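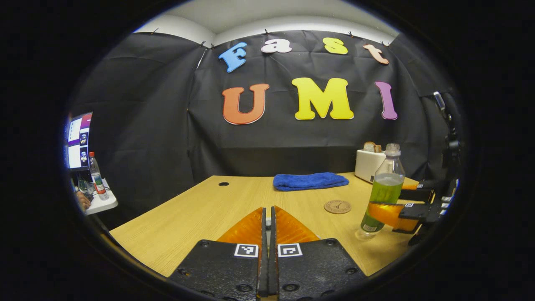
Breakfast corner, Friday, 7:40 a.m. Toast is in, green stuff is out.

1/ OK I have been promising a thread on my tiny breakfast table for weeks and today is the day. It's one table, one toaster and a lot of opinions. Let's go!

2/ The table first. Pale oak grain, and I love it so much. It makes even plain toast look like something you'd pay for. I've wiped it down every morning since 2021 and I still get a little happy doing it (yes, I know how that sounds).

3/ It has one of those round black cable grommets in the top, over toward the far edge. Best feature on the whole table!! If you're buying a desk and using it for food, get one with a hole. Cords stop wandering through the butter.

4/ Toaster: white, rounded, boxy, lives in the back right corner. Two slots, and they're plenty for me. I used to own a four-slot one and all it did was make me eat four slices.

5/ Bread goes in thick. I cut it myself, badly, so the crusts always poke out of the top. I have come to like this. You can grab a slice without fishing around with a fork — please don't fish around with a fork.

6/ Now the blue towel, which three of you have already asked about. It's fuzzy, it's royal blue, and I fold it long and flat like they do at a hotel. Cups go on it upside down after I wash them. No drying rack, no drips, and it goes in the wash with everything else.

7/ Rommel Tan told me to fold it in thirds instead of in half and he was so right. In half it slides. In thirds it stays put, even when I'm half asleep and pulling a mug off it too fast.

8/ Cork coaster! One! I had a stack of them and they were always all over the place, so now there's one and it's where my cup goes. The emblem in the middle is pretty faint but I can't bring myself to swap it.

9/ The lime green bottle. It's my mint and lime syrup and it glows like that all by itself once the food coloring goes in (two drops, I have no shame). Sugar, water, lime juice, a big fistful of mint, simmer, strain, bottle. A splash in cold water with your toast. So good!

10/ Already halfway down the bottle, so guess what I'm doing tonight.

11/ Black fabric on the walls: cheapest thing in here and I'd do it again tomorrow. Clips along the top, that's the whole install. Yes it has creases. I steamed it once in October and the folds were back by dinner, so the creases live here now.

12/ And the big puffy letters, because a black wall needs some color. My favorite is the purple I. Songül Sarıgül votes for the orange U and we have agreed to disagree. The t leans a bit and I'm leaving it.

13/ Things I tried on this table and moved out again: a fruit bowl (too wide), a radio (crumbs got in), a plant (I'm sorry, plant).

14/ Kaan Gündoğdu is asking if I wipe under the toaster every day. Kaan. Every Friday. Pull it forward, tip the tray, wipe, push it back. 40 seconds, tops.

15/ Next thread is bread knives, I need a new one badly. Send me your favorites, and tell me what's on your breakfast table too — I want to see all of them!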